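House rules for home sessions – your questions answered

I'm Feven, and I look after the home visits at Mallwood. I get asked the same things over and over, so I've put my answers in one place. Shout if I've missed yours!

Do I need to tidy up first?
Please don't! We want rooms as people live in them, cushions every which way. All I ask is that you put away medicines, post and anything with a name on it.

Who can press the stop button?
Anyone in the room, for any reason, and you'll never be told off for it. Mihret Gebretsadik wrote that rule and I love her for it – before her, people would dither and look at each other first.

How close can I stand?
Outside arm's reach while it's moving, please, and that goes for sitting on the sofa too.
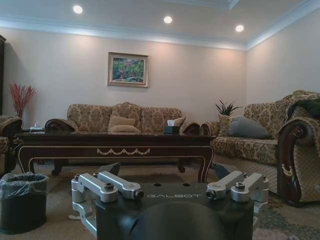

The same goes for pets, I'm afraid (sorry, cats). Shut them in another room before we switch on, and let them out once the arms are parked and I've said "clear".

What if something gets scratched?
Tell me the same day and fill in form 241. We pay for repairs up to £200 without any fuss, and over that it goes to Ross for a quick look.

How long is a session?
Never more than 4 hours, breaks included.

Can I ask for recordings to be deleted?
Yes, any time. Write to the Drundgate office with your visit number.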